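About Bundetti

Hello! I'm Clodagh Mac Carthaigh, and along with Santosh Chauhan I run Bundetti. We make one thing, a small patrol robot called the Prenance, and we hire it out to people who have a lot of tarmac to look after at night. Car parks, depots, college campuses, that sort of place. If you've come over from the Husstead trade day in June, thanks for looking us up (and yes, we did find your umbrella).

Santosh and I met at a firm that made floor scrubbers for supermarkets. He did the wheels and motors, I did everything that involved talking to customers, and we both got fed up with selling machines that were brilliant on a shiny floor at noon and hopeless anywhere else. So we started Bundetti in a unit at the back of Brunton, with 2,000 pounds, a kettle and a very patient landlord. There are four of us now and the kettle's the same one.

Night work is what we care about, and it's a funny old business. A car park you know perfectly well by day turns into a different place once it's dark – big pools of glare under the lamps, then black, then glare again. We spend more evenings out on the tarmac than either of our families would like.

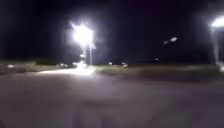
Street lamps, dark sky and a lot of tarmac.

The Prenance goes round a route you've agreed with us beforehand. It looks for gates left open, lights that have gone out, and vehicles where there shouldn't be any, and if something seems off it sends a message to whoever you've put on the list. It doesn't chase anybody and it doesn't shout! A few people ask for the shouting and I always say no. Top speed is a brisk walk, and it'll stop for a hedgehog.

A battery does one full night for most sites, and you get 2 with every hire so there's always one on charge. We bring the robot over, walk the route with you, and come back after dark on the same day to go round it again, as that's when all the awkward spots show up. Glare is the big one. A very bright lamp can wash out whatever's near it, so we'd much sooner find that out with you standing next to us than have you ring up cross a week later.

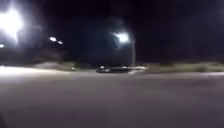

Page 2

Cars are the other thing we get asked about. Lots of our sites have a road running along the edge, or people coming and going on late shifts, and you don't want a message every time somebody drives home. You can mark an area as "let it pass" and the robot will note the car and carry on. Santosh rewrote that part last winter after one customer got 60 messages in a single night, all of them about the same bakery van. She was very nice about it. She's still with us, too.

What we're not so good at: snow, steep ramps, and loose gravel, which gets into the wheels and makes Santosh swear. If your site's mostly gravel, tell me early on and I'll be straight with you about whether it's worth a visit.

Hire is by the month, with no long contract, and the price covers the visits, the spare battery and repairs. If it breaks we swap it. You don't need to be any good with computers, and my mum managed the set-up with her reading glasses on the wrong way up.

Our next open evening is on 12th August at the Brunton unit. Come when it's getting dark, wear something warm and have a go at sending the Prenance round the yard yourself. There'll be tea and Santosh's samosas, and you can ask him about motors for as long as you like. If you can't make it, drop me a line through the contact page and I'll ring you back, usually the same afternoon.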